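Wednesday, December 29, 2021

Cloth folding, long table. Method: halves, then halves again, edges squared, largest at the bottom. Order from the base: green, purple, blue.

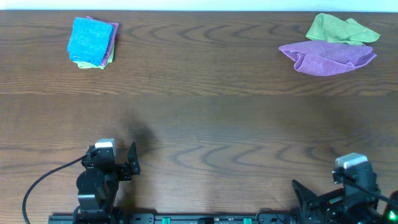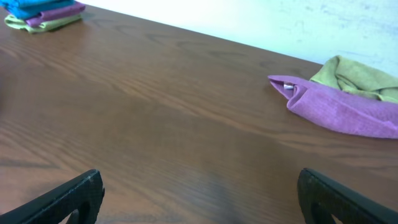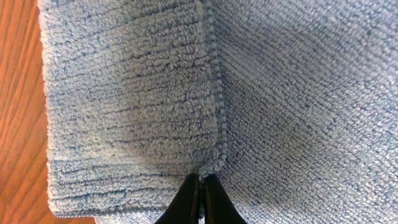
Hui-mei wants thirds, to suit the shelf in the Hung cabinet. Tried it on paper; the stack comes out too tall. Staying with quarters. Ordered a refill of Skustidine, 400 ml, and told Ka-ming. Shelf liner still not cut. Bed at eleven.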